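March 23, 2019
Workshop notebook – dye bench, Keseddale

Madder, second run of the Mughal red samples. The November batch came out too brown and I had put that down to the madder itself. After going back through the old pages I now think the water was the main fault, with the bath temperature a close second.

Stock: Loso wool, worsted spun, undyed, scoured last week and left to dry on the rack. Total dry weight 984 g, split into 6 skeins of near enough equal weight. Labels are knotted cotton tape, one knot for skein one and so on. Pencil on card went illegible last time.

Mordant: alum at 15 per cent of dry weight, cream of tartar at 6 per cent, both dissolved separately in hot water before going into the pot. Brought up slowly over an hour, held for another hour at 80 degrees, left to cool overnight with the wool in. Skeins 5 and 6 were mordanted without the tartar. I want to see how much it matters to the shade, as the two recipes we have disagree.

Dye: ground root from the Cimness sack, equal weight to the wool. Soaked overnight in cold water. The first soak water was poured off and kept in the lidded bucket, and should give a weak orange on scraps if anyone wants it. Chalk added to the main bath, one level teaspoon per pot. Tap water here is soft and November had no chalk at all.

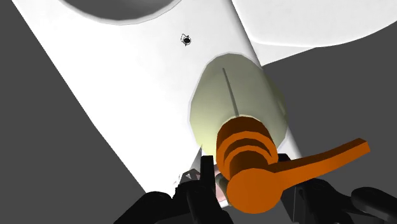 Two pots, three skeins to each. Pot A was held at 60 degrees throughout. Pot B was allowed to climb to 75 for the last half hour, to repeat the November fault on purpose. The thermometer in B reads 2 degrees high against the other one, so the figures below are corrected.

Readings, pot A: 51 at the half hour, 58 at the hour, 60 from then on.
Readings, pot B: 52 at the half hour, 60 at the hour, 75 at the end.

Wet colour after the first rinse: A is a clear brick red with a slight blue cast where the skein is thickest. B is duller and has gone towards rust, though less so than November. Skein 5 (pot A, no tartar) is deeper than its neighbours but patchy near the ties. Skein 6 (pot B, no tartar) is hard to tell from the other two in B.

Ties were too tight again. There are pale bands on skeins 2 and 5. Use a loose figure of eight next time, four ties per skein.

Still to do: dry in shade, card a sample of each, cut strips for the light test in the south window. Half of every strip to be covered with foil. Exhaust bath from A has plenty left in it and is being kept for the grey fleece. Chalk is nearly out – order more before the weld.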